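Can a Machine Do the Chores Yet?

A page for younger visitors from the Atidgate Learning Centre

Machines already wash our clothes and our dishes. Each of them does a single job, and a person must still load it, empty it and put everything away. Tidying a kitchen is much harder, as every kitchen is different.

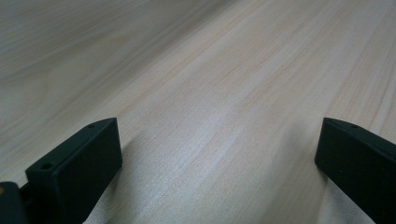
Picking things up is a skill that people learn as babies. A machine has to be taught it. Many robots have no hands like ours and use a gripper instead. The one shown has two dark fingers with straight, sloping tops, and they are held wide apart over a pale wooden table. Your own hand has five digits, which bend and can feel.

Engineers at Khattak have given their kitchen robot, Rimov, more than 2,000 practice turns at lifting and moving things. It managed 837 of them without help.

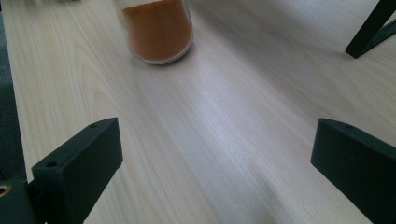

Glass is a difficult material for Rimov. Light passes through it, so the edges can be hard to find. If the fingers squeeze too hard, the glass may crack. If they squeeze too gently, it may slip.

Shops have similar problems. At the Indano store, a machine may fill eight of the shelves, but staff still handle the bottles and the eggs.

For now, the answer is "some chores, slowly". Please carry on clearing the table after supper.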